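Session 3: Adverts and the worlds inside them

Welcome back, everyone, and thank you for all the lovely clips you sent in after last time (I did watch every one, even the long one!). Today we ask whether a run of adverts can share a single made-up world, the way a television series does.

Our main case is the Fernus kettle campaign, 14 short spots written by Jovita Ochoa. The kettle grumbles in the first and has a cousin by the third – so is it one kettle throughout, or a whole family of them? Raimo Mustonen argues for the family in his Vokutetti essay, and I rather agree with him, though do feel free to fight me on it.
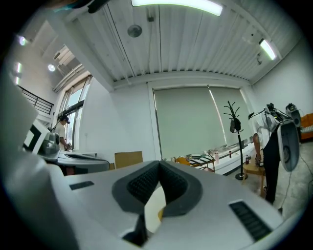 Ceiling lights, with a white gripper in front.

For next time, please watch 2 of the Cania biscuit spots and jot down anything that seems to carry over from one to the other, however small. Notes to me by the first week of June, please.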